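Small Chores, Slow Machines: a gallery
Posted February 4, 2024

We have been asking the same question on these pages since last July, and readers keep asking it back to us: can a machine do the little jobs round the house yet? By little jobs we mean the ones you do without thinking — wiping the basin, hanging up a flannel, putting the soap back where it lives. Our answer is still "some of them, on a good day", which I know will please hardly anyone, but please do read on!

Of the 2,011 replies to our Plolby readers' survey, 542 named the bathroom as the room they would hand over first, well ahead of the kitchen. I must say I was surprised, as I had the ironing down as a certain winner. Soap came up again and again in the comments, and quite right too. A bar of soap is an awkward customer: it changes shape as it is used, it slides about, and it leaves a bit of itself on whatever touches it. A person feels it slipping and squeezes a touch harder. A pair of stiff fingers has to be taught that, one go after another, and much of the teaching is still done by people with the gripper in their own hands.

The same goes for the shop floor. At Zollwood, where the shelves are faced up every morning, the trolleys now steer themselves along the aisles quite happily, but the small, soft and slippery goods are all still put out by hand. The Gaillard laundry has a folding machine that is very good with flat towels and hopeless with anything that has sleeves — I have some sympathy.

So, a few pictures of the work close up, from our Fladisine series on washing and tidying. Do click through for the larger versions.
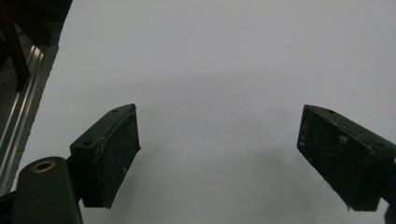
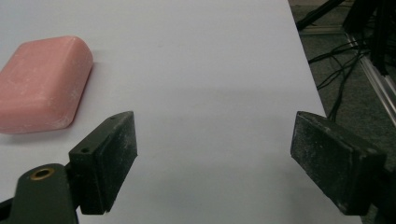
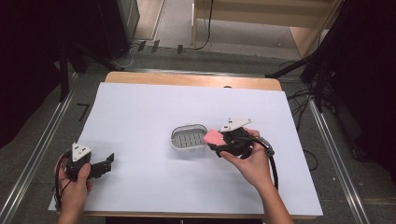
Soap and sponge work with hand-held grippers. Last picture: a small pink sponge at the edge of the soap dish, with a gripper in each hand.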